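Speaker notes: The Weeknight Kitchen, or How I Learned to Love My Drawers
Talk for the Distomden home cooking meetup

Opening (slow down, let people find seats)

Hello everybody! I'm so happy to talk about this, because it's my favorite subject and my family has banned it at dinner. We are going to talk about where things live in a kitchen. Food, pans, spices, the weird peeler. All of it.

Ask for hands: who has bought a jar of cumin this year while owning a jar of cumin? (Wait. It will be most of the room. Put my own hand up too.)

I kept a notebook for one month, last September, and wrote down every time I opened a door or drawer looking for something and it wasn't there. 200 times! In a kitchen I've cooked in for years! That notebook is why I'm standing here.

Part one: cook first, sort later

Most advice starts with emptying every cabinet onto the floor. Please don't, you'll be eating cereal off a stepladder. Start by cooking a meal you make all the time and paying attention to your feet. Mine is lentil soup. I crossed the room 6 times before the onion was even in the pot, mostly for salt, oil and a spoon.

So I moved the salt, oil and spoons. It took ten minutes and I was grinning all week.

(Tell the story of the colander on top of the fridge. Keep it short this time.)

Part two: snacks and fruit

This is the part people with kids ask me about. What you can see and reach is what gets eaten, grown-ups included. I like fruit out on a plate at the front of the counter, and only as much as we'll get through in a few days. Packets go in a drawer, one shallow drawer, and when it's full I stop buying them. Ours was so deep that we had crackers from another era down there.

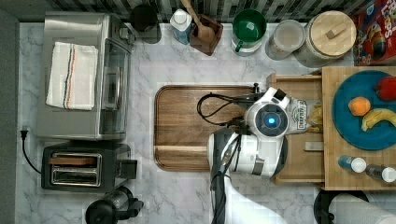 Fruit out on a plate, snacks by the drawer, board in the middle.

Give the cutting board a permanent spot if you can spare one. I used to keep mine upright behind the toaster, and I'd slice a tomato on a dinner plate just to avoid digging it out. Now it stays put and I cook more vegetables. I can't prove the board did it, but I'm giving it the credit!

Part three: the pantry list

Pass around the printed sheet here. Two columns, what we have and what we're low on, and a pencil on a string. I tried keeping it on my phone and forgot it existed by the weekend.

Mention the labels: masking tape and a marker, with the date you opened the thing. Flour, nuts, spices, anything in a jar. If someone asks about fancy containers, say I love them, I own four, and the tape works fine on a jam jar.

Freezer: same idea, but write the label before the food goes in. Frozen chili and frozen pasta sauce look exactly alike. (Pause for the dessert story, if the room is lively.)

Homework and questions

Pick one meal, cook it this week, and move three things afterward. Leave everything else alone until you've cooked it again.

Leave plenty of time for questions, last time we ran over and it was the best bit. Somebody will ask about corner cabinets. Turntable, or give it to the slow cooker.

Sheets are on the table by the door. I printed 100, so take one for a neighbor.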